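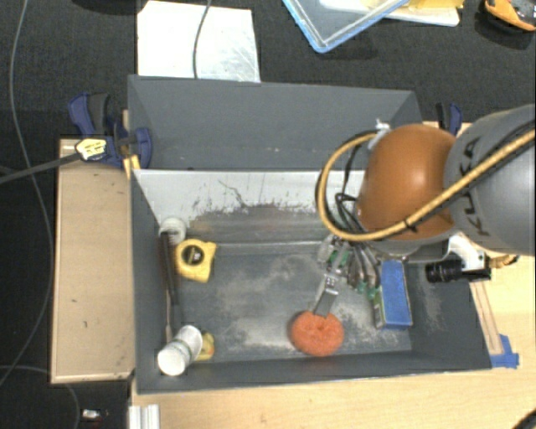
HOME & MAKING

The Joy of a Good Worktable

I bought my table from a closed-down print shop in Grallo for $40, and I have loved it more than any couch I ever owned. It's 74 inches long, heavy as a piano, and covered in ink stains that no amount of scrubbing has moved. I gave up scrubbing in January and I'm glad I did.

A big flat surface changes what you try. Before the table, I folded laundry on the bed and fixed lamps on the floor. Now there's a half-finished kite at one end, a tray of tomato seedlings at the other, and I can walk away from both and still have room for supper (well, a small supper).

Height matters more than anything! Stand up straight, bend your elbows, and measure to just below them. Mine was two inches short, so I set the legs on blocks of scrap oak – ugly, solid, perfect. My back stopped complaining that week.

As for finish, I like plain oil, wiped on Friday night and left alone until morning. The secondhand barn out in Flukgate usually has a few old tables stacked near the back door. Bring a tape measure and a friend with a truck.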